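Rinis
@rinis_bench
September 2025

We rewrote the bench rules for our two-arm clothes folding cell in July and have been living with them since. A few people asked for the list. I'll post it in pieces. Most of it is dull. 1/

Background: two arms, one table, black cloth, shirts and trousers. Arnulfo Ríos and I split the operator shifts. The old rules were a page of "be careful" and "keep area tidy." You can't check either of those, so they went. 2/

Rule 1. Walk the floor before power goes to the arms. Start at the supply end and follow each cable with your eyes to where it ends. If you can't tell where it goes, the session doesn't start until you can. 3/

Rule 2. Cables on the carpet stay out of the walking path. Under the equipment is fine. Across the spot where the operator stands is not. We are not good at this one yet. 4/ 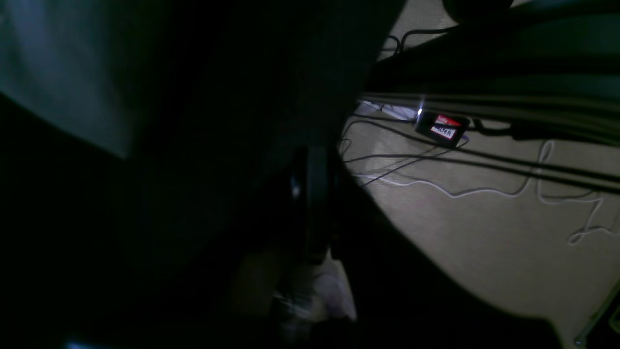
Carpet side, from the wrist camera. Black cables, one thin white one, small black box with its LED on.

Label both ends of every cable. Kurorby tape on the black ones, written in silver marker. One end is no use when you're on your knees looking at the other. Thin white cables get a flag label so the text doesn't wrap around and vanish. 5/

Status lights: write down what the normal state is for each box and tape the sheet to the wall. We had two operators with two different ideas of what a steady light meant. The sheet settled it. 6/

Rule 3. The cloth gets clamped before the garment goes down. Clamps go at the table edge, handles pointing down or out, never into the area where the fingers travel. Tug the cloth from the middle. If it slides, clamp it again. 7/

Small wrinkles in the cloth are allowed. We argued over this for a while. Pulling it dead flat took longer than the fold did, and all we need is for it to stay put under a garment. 8/

Rule 4 is the reach rule. No hands over the cloth while either arm is enabled. It doesn't matter if the arm is still. It doesn't matter if you only want to straighten a sleeve. Disable, reach, step back, enable. Arnulfo says it out loud as he does it and I've picked up the habit. 9/

Left and right always mean the robot's left and right. From where our main camera looks, the robot's right gripper is on the left side of the picture. Write it at the top of your log sheet if you need to. Half our bad notes from the spring were just this. 10/ 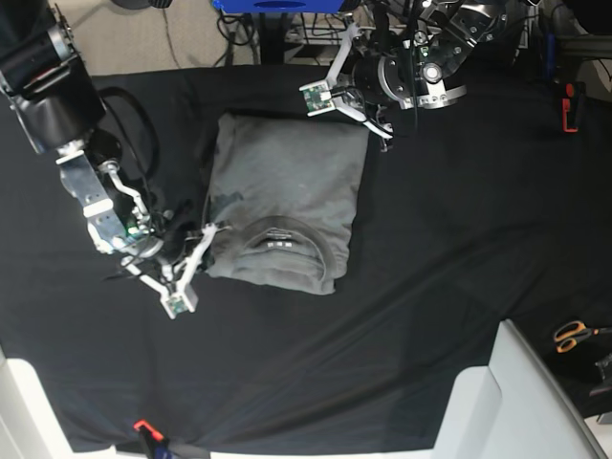 Gray T-shirt, folded, collar toward the near edge. Robot's right gripper is the one on the left.

Rule 5. A fold is judged with the fingers clear of the fabric. Touching or hovering so close that you can't tell is a redo of the check. Open the fingers, back off, then look. 11/

What we look at: outline first, then the collar, then loose fabric at the bottom. The outline has to be close to a rectangle. A stepped or pulled corner gets written down even when the fold passes. 12/

Don't fix the fold by hand before you score it. I know it's tempting when one corner is off by a finger's width. Score it, then touch it. 13/

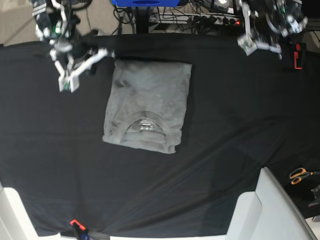 Scores are pass, pass with note, or fail. We tried a ten-point scale for a month and the two of us never agreed on a six versus a seven. With three choices we disagreed on 11 folds out of 100, and nearly all of those were pass against pass with note. 14/

A note has to name a place on the garment. "Messy" is not a note. "Fabric bunched along bottom edge" is a note. Somebody who wasn't in the room should be able to find it on the garment. 15/

Rule 6. Long items are held at both ends before any pull. For trousers that means one gripper at each end, both grips confirmed, then tension. No pulling with one arm while the other is still looking for fabric. 16/

Keep the two grippers at the same height on the pull. If one is higher, the legs slide over each other and you'll spend the rest of the run chasing it. The limit on pull force lives in the config file and only changes with both our initials in the log. 17/
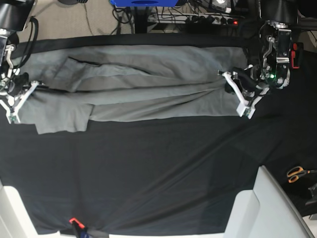 Trousers gripped at both ends, legs laid lengthwise along the far side of the table.

Finger sensors: look at the boards and wires before the first run and again after 30 runs. Wires near the fingers should have enough slack to open fully and not enough to catch a cuff. Write down which finger, not just which arm. 18/

Rule 7. Tools have a home and it isn't the cloth. Scissors go on the side surface. If you cut a thread, the scissors go back there before the arm is enabled again. 19/

Sheet length is capped at one page, 29 lines. Adding a line means cutting a line. Lakside sent us their version, which runs to several pages, and it's thorough, but I doubt I'd read it at the start of a shift. 20/

Still open: lint on the cloth. Sithole brushes it between garments. We do it at the start of the day. I don't have numbers either way. If you've compared the two, please send them over. 21/

Also open: what to do when the operators change partway through a set. Right now the new person redoes the floor walk and nothing else. Arnulfo wants the clamp tug added. Probably going in next revision, once we decide which line comes out. 22/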